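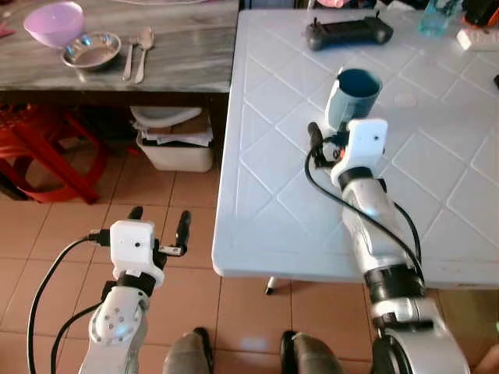 FOR IMMEDIATE RELEASE
24 Mar 2013

Kileck opens its stencil drawer: 46 wall and furniture patterns go on sale to home decorators

Well, we've finally done it! After years of cutting stencils for my own walls (and my sister's walls, and a fair few dressers dragged home from garage sales), I'm putting the whole lot up for sale under the Kileck name. There are 46 patterns in the first range and you can order any of them from our website as of this morning.

If you've followed the Kileck blog for a while you'll know how this started. I painted a border around my hallway, put the tutorial up, and then spent most of February answering emails from people who wanted the template. I was drawing them out on baking paper and posting them in cardboard tubes. That was fun for the first dozen or so. By the end of the month I had a pile of envelopes on the ironing board and paint in my hair, and it was pretty clear I needed some proper help.

So I went looking for a cutter, and found Prernura, a small workshop that does signs and templates. They'd never made a wall stencil before and I'd never ordered more than one of anything, so we learned together. The first samples were too stiff to go around a corner. The second lot curled up at the edges every time I rinsed them. The third lot is what you'll be getting, and I've been using mine over and over with no trouble at all - the fine bits in the fern pattern still come up crisp.

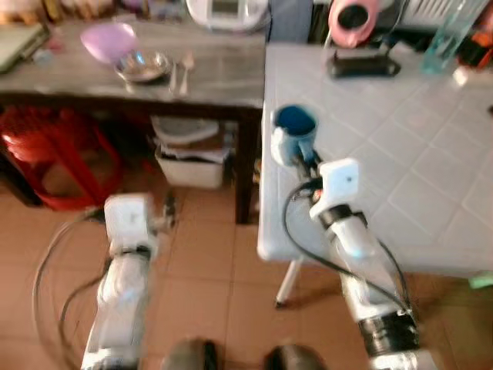

Can I use the stencils with leftover wall paint?
Ordinary acrylic wall paint is fine, and so are the little sample pots. Use a nearly dry brush or a foam roller and build the colour up in thin coats, and dab the extra off on an old towel before you start.

Now, the patterns. I asked readers to vote for their favourites and almost 2,000 votes came in, which floored me. The runaway winner was Gurcombe, a big loopy leaf design that I first used on a spare room ceiling (my neck has only just recovered). It comes as a single repeat with registration marks in the corners, so you can line up the next one without measuring every time. Second place went to a plain scallop I very nearly left out because I thought it was boring. Shows what I know!

There are small ones for drawer fronts and lampshades too, plus a set of borders for anyone who isn't ready to commit to a whole wall. I'd start with a border. Or start inside a wardrobe, where you can make a mess and shut the door on it.
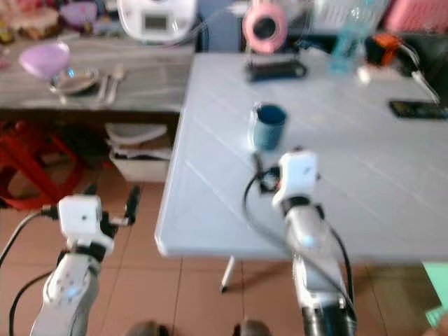

Blue cup on the table.

Prices run from $5 for the little drawer-front stencils up to $38 for the full Gurcombe repeat. Every order comes with a fold-out sheet of instructions, which I wrote myself and then rewrote after my mum got stuck at step two. It has a page on grey areas like textured plaster and old enamel paint, and a chart to help you work out how much paint you'll want for the colour you've picked.

For people who'd like to see a pattern up close before buying, Thaweesak is stocking the range in its craft and hardware shop. They've painted a sample board of every design, so you can stand back and have a proper look from across the aisle. I'll be there on opening weekend with my brushes, doing drop-in demonstrations both mornings. Bring a photo of your room and your paint chips if you have them. I love a good dither over colour and I'm happy to dither over yours.
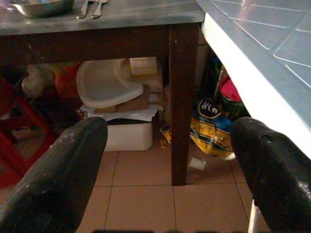 The demonstrations are free and you don't have to book, though there's only one bench and it does get cosy. I'll be showing how to tackle inside corners, how to fix a bleed with a cotton bud, and how to stencil over a coat of chalkboard paint. Kids are welcome to have a go on the scrap boards (old clothes, please).

We've also put together a bundle for community halls and playgroups that want to brighten up a room on a small budget. It has a mix of borders and larger motifs, a roller, and a roll of low-tack tape, and comes to $152 with postage included. Ask for the hall bundle when you write in.

More designs are on the drawing board, including a set of numbers and letters for kids' rooms, which I'm hoping to have ready before the cold weather sends us all back indoors.

About Kileck
Kileck is a one-woman decorating blog and now, apparently, a stencil company. It covers painting, furniture makeovers and thrifty home projects.

Media contact
Sample stencils and high-resolution photos of finished rooms are available to editors and bloggers on request through the contact page on the Kileck website. Please allow a few days for a reply, I'm packing orders!

ENDS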